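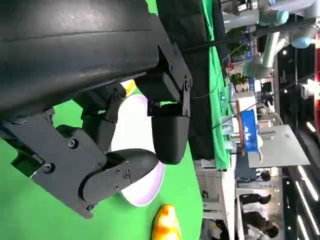

Prusard repairs and checks robot grippers for small firms, and most of what we do goes back to one failure in July. We were running a handling demo on a trade show stand when a gripper let go of a bowl with the arm at full reach. The bowl went over the edge of the table and into the walkway. It hit no one. We still use the same sort of task for our checks, with a white bowl held at the rim by the fingers and a green tabletop underneath, as a rim is a hard thing to hold and a slipping grip soon shows up.

Print this page
E-mail this page

What went wrong

The fault was in one finger. A pivot bolt had worked loose and the joint had enough play in it to let the fingertip roll outwards under load. The controller read the motor current, took it as a good grip and carried on. There was no second check. We had tested the gripper 65 times the evening before and it passed every time, but all of those tests were done close to the base and at low speed.

We had also put the barrier tape too near the table. That was our mistake and had nothing to do with the bolt.

We wrote the whole thing up and sent it to the show organiser and to Conon, who made the finger plates. Conon changed the bolt and now fits it with thread lock. Older sets can be changed over in our workshop, which takes 10 minutes a finger.

What we do now

Every gripper that comes in gets 200 grips at full reach before it goes back. We mark each bolt head with paint and look at the marks at the halfway point and again at the end. If a mark has moved, the count starts again from nothing.

We hold arm speed to 60 per cent wherever the public can walk past, and the tape goes at full reach plus one metre. Customers sometimes ask us to go faster for a show. We say no.

Our slip alarm, Vallia, came out of the same work. It watches the finger joints as well as the motor and stops the arm if the two disagree. It does not catch everything - a very light object can still drop without setting it off - and the manual says so on the first page.

Who we work with

Most of our customers are packing firms, colleges and people who build show stands. Quartey handles our collections and returns. Please take any loose parts off the arm before it is collected and bag them with the job number.

If you have had a drop or a near miss, send us the log file before you reset the controller. A reset wipes the joint readings on most models. There is no charge for reading a log, and we will tell you what we find even if the repair goes to another firm.

Page last changed January 6, 2026

Print this page
E-mail this page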